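What should I expect at the Zirudia automation open day?
Asked by Virgilio Mercado

Going in July with my daughter, who is 12. Do they run real machines or is it mostly talks? We only have the morning.

Answer from Leena Saarinen
Both. The hall opens at 9 and the arms are in cages along the back wall — you can stand close enough to hear them. The simulator stations are upstairs. Each session takes 25 minutes and you sign up at the door. Do that first.

Answer from Ruaridh Jardine
went last year, parking was bad. food ok

Answer from Rattana Suwannarat
I help at the simulator desk. Visitors drive a virtual robot through a furnished room, and the same software is used to test code before it goes on the floor machines. We had about 2000 people last time, so lines get long after 11. 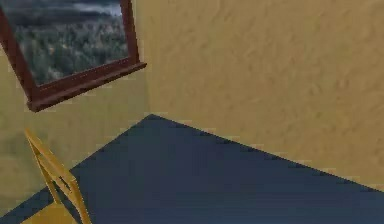
Can a 12-year-old use the simulator without an adult?
From age 10 they can sit at a station alone, but a parent has to sign the form at the desk.

Bus 323 stops outside the gate if you want to skip the parking lot.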